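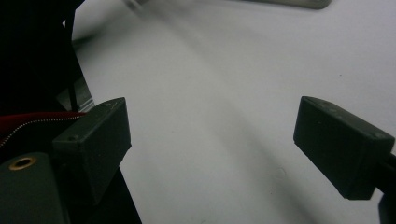
Table top, pale, smooth. Unit 66.

**Walk-through, Plalley building, unit 66**
June 19, 2019. Checked by Sze-wing Lu

Move-out check, furnished unit. Keys back: 4, all tagged.

- [x] Smoke alarm, hall. Tested, loud. Battery door sticks
- [x] Smoke alarm, bedroom. OK
- [ ] CO alarm. Chirping. Replace before anyone moves in
- [x] Extinguisher under sink. Gauge in green, tag current
- [ ] Bedroom window. Lock turns but doesnt catch. Second time I've written this up, see October sheet
- [x] Front door closer. Slow but latches
- [x] Stove, all burners light. Left rear needs two tries
- [ ] Bathroom outlet. GFCI won't reset. Taped over, told Fahmy Electric, they want the panel number (1273)
- [x] Water heater. No drips. Strap tight
- [ ] Handrail, back steps. Bottom bracket loose, screws stripped. Longer screws, or move the braket up
- [x] Fridge. Running, shelf clips all there
- [x] Table. Keep for next tenant
- [ ] Dryer vent. Lint packed in the elbow. Soltetti did 79 last month and skipped this one?? Ask

**Comments**

Tenant says hot water runs out fast. Ran the shower ten minutes, no problem for me. Leave the dial where it is.

Carpet by the closet is lifting, trip hazard. Tack strip exposed, watch your feet. Indo Floors has the work order, no date yet.

Do not release unit until CO alarm, outlet and handrail are signed off. Window too if the part comes.

Recheck: SL, after Fahmy is done.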